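Home | Forums | Hosting and Servers | Members | Search

Shared hosting or a managed VPS for a membership site

Print this thread | E-mail to a friend
11 replies | 2 shares

b_oyewole
31 Oct 2023

Our association is reviewing its hosting arrangements before the current contract with Idness lapses in December. The site holds 3835 member records and a modest library of PDF documents. Idness has recommended moving from the shared plan to a managed VPS. I would appreciate members' views on whether the additional cost is justified.

Regards,
Binta Oyewole

Skalow_user

In my view it is not. A database of that size is well within the capacity of a competent shared plan. I would ask Idness to provide the resource usage logs before agreeing to any upgrade.

c.okeke

I must respectfully disagree with the previous poster. The number of records is seldom the deciding factor. Renewal periods generate simultaneous log-ins, and shared plans commonly limit concurrent PHP processes. Our organisation moved to a VPS with Otivico for precisely that reason.
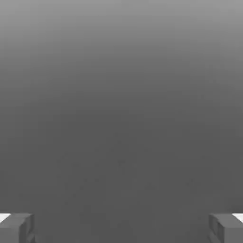 The migration required two evenings, including the transfer of mail accounts. I would recommend lowering the DNS time-to-live values beforehand and keeping the former account open until the first invoice run has been completed.

Chukwuemeka Okeke

Skalow_user

Concurrent limits vary considerably between providers – they should be stated in the service schedule. Page caching may well resolve the matter at no charge.

c.okeke

Caching offers little benefit to logged-in members, whose pages are generally excluded from it.

Skalow_user

That is a fair point with respect to full-page caching. Object caching would still assist, where the plan permits it.

b_oyewole

Thank you both. I have requested the usage logs and the process limits in writing, and will also seek a quotation from Singhal for comparison. Does either of you have a view on where backups should be held?

c.okeke

With a separate provider, and test a restore before you cancel the old plan.

E-mail this page | 2 comments awaiting moderation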